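How to Request Police Records From Your City

Posted August 1, 2019 by Ifeanyi Mohammed

Most police departments in this country have to give the public at least some of their records if someone asks in writing. That includes use-of-force policies, stop data, training materials, contracts, and in many states the results of complaints against officers. The rules differ from state to state, so look up your own public records law before you start. It may be called a sunshine law, an open records act, or a right-to-know law.

I have filed requests in Etwood and in Ivinska, and the steps below worked in both places. This page is general information. If you have a court case going, talk to your lawyer before you file anything.

Step 1. Decide what you want

Write down the one question you are trying to answer. "What are the police doing in my neighborhood" is too wide. "How many traffic stops were made on Kun Avenue in December, and what was the race of each driver" is something a clerk can work with.

Then think about what kind of paper or file would hold the answer. Departments have to hand over records that already exist. In most states they do not have to create a new one, do research for you, or answer questions. If you ask for "stop reports" or "the stop data spreadsheet" you are asking for a record. If you ask "why are there so many stops" you are not.

Step 2. Find out who has it

Go to the city website and look for the records officer or custodian. Some police departments have their own, and some send everything through the city clerk. If the site does not say, call the non-emergency number and ask, "Who handles public records requests for the police department?" Write down the name, email, and mailing address.

Jail records are usually kept by the county sheriff. Body camera video is often handled by a separate unit with a separate form.

Step 3. Write the request

Keep it to one page. Include:

Your name and how to reach you
The date
The name of the law you are using
The records you want, with dates, places, and names of units if you know them
The format you want, such as a spreadsheet or PDF
The most you are willing to pay without being called first

A sample you can copy:

Under the state public records law, I request a copy of all use-of-force reports completed by patrol officers between the dates listed below. I would like the records in electronic form. If the cost will be more than $100, please contact me before you begin. If any part of this request is denied, please tell me in writing which exemption applies and release the rest.

You normally do not have to say why you want the records. Some states do ask whether you live there or whether the use is commercial.
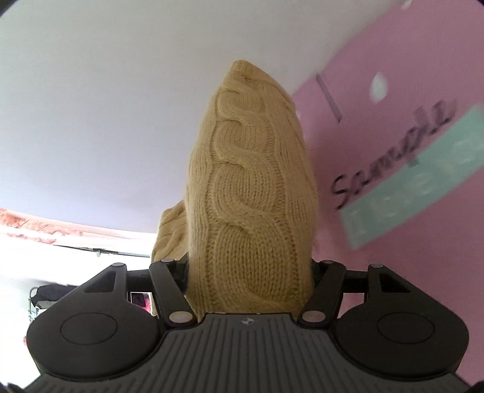
Step 4. Send it and keep proof

Email is fine in most places. If you mail it, use certified mail. If the city uses an online portal, save a copy of the confirmation page, and write down the tracking number they give you. Mine in Etwood was 2709, and every phone call after that started with someone asking for it.

Make a folder for the request and put everything in it, including notes from phone calls with the date and the person's name.

Step 5. Follow up

State laws set different deadlines for a first reply. Some give a number of business days and some only say "promptly." Put the deadline on your calendar. If it passes, send a short, polite email that repeats your tracking number and asks for an expected date.

My first Etwood request took about 2 months. The policy manual came first and the reports came later in batches.

Step 6. Deal with fees

Ask for an itemized estimate. Copying charges are common, and some cities also bill for staff time spent searching and blacking out names. You can cut the cost by shortening the date range, by dropping attachments, or by asking to look at the records in person. Many laws allow a fee waiver when the records serve the public interest, but you usually have to ask for it in the request itself.

Step 7. If they say no

Read the denial letter closely. It should name a specific exemption. Common ones are open investigations, juvenile records, and personnel files. Look up the exemption and see whether it covers everything you asked for or only part of it.

After that you can narrow the request and send it again, file an appeal with the agency or the state, or go to court. Appeal deadlines can be short, so check yours the day the letter arrives.

Step 8. Share what you get

Before posting anything, check for home addresses, phone numbers, and the names of victims or minors that the clerk may have missed, and cover them. Keep an unmarked copy of the original file. I store mine in Fundent, but any cloud folder or a thumb drive will do.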